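Month four of building a two-armed robot in a shared workshop. It is called Nemby. It has 77 fasteners I can account for and a few I can't.

The plan, such as it is: Nemby learns to pick things off a shelf by studying how people do it. So far Nemby has learned to punch a shelf with real conviction.

Last night's session ended at 2 a.m. with the left arm reaching behind itself, like someone feeling for a light switch in a hotel room. Flipped a sign in the wrist code. Now the right arm does it.

The arms run on Erkton servos I bought secondhand. The listing said "lightly used." One of them makes a noise like a goose being told bad news.

I have been going through first-person shelf clips to pick a grasp for version one. 1634 frames in, I have opinions about bottles. Round ones, fine. Pouches can go live in the sea.

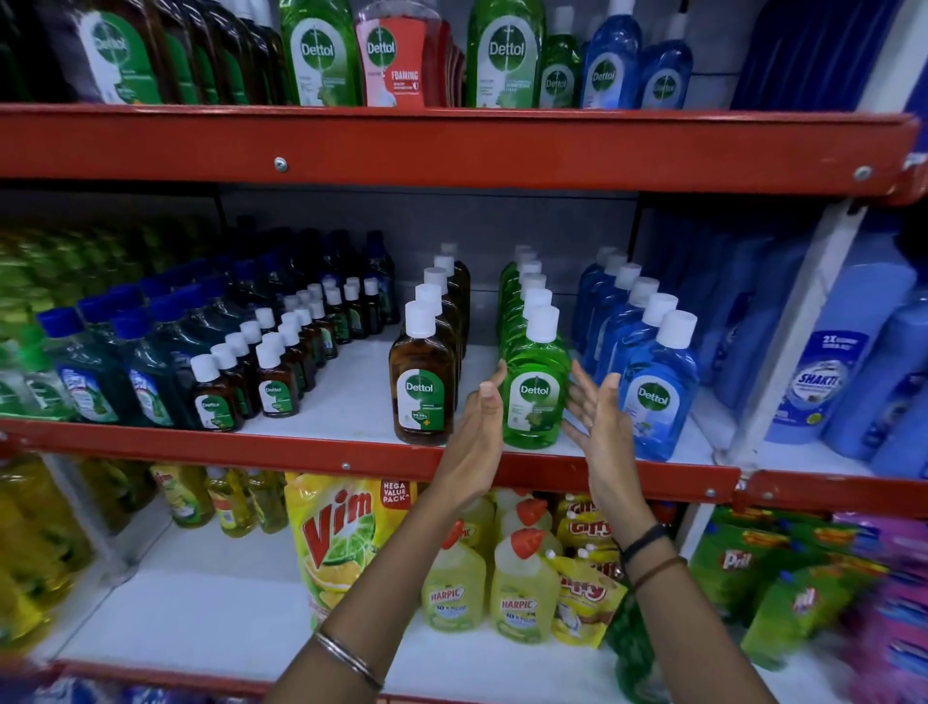
Two open palms, one green Dettol bottle, a row of brown ones on the left and blue on the right. Grasp candidate number 17.

What I like about this one is the hands come in from both sides, fingers curved, and there's a neighbor to avoid either way. Nemby's hands are the size of oven mitts. We may have to talk about row spacing.

Also it's a green see-through bottle. My depth camera treats see-through plastic as a rumor.

Somebody at the workshop asked why I don't just use suction. Because I already printed the fingers, that's why. They took nine hours and I'm not throwing them out over a good idea.

Tried the two-palm squeeze on the bench tonight with a bottle of tap water. Nemby closed in from both sides, very gentle, very focused, and stopped an inch short. Held that for a full minute. I think we were both waiting for the other to say something.

Offset was wrong in the Gerlach board config. Fixed it. Second try, contact! Third try, the cap came off. I have ordered a mop.

Next up: rubber pads for the palms, and a long talk with the goose servo.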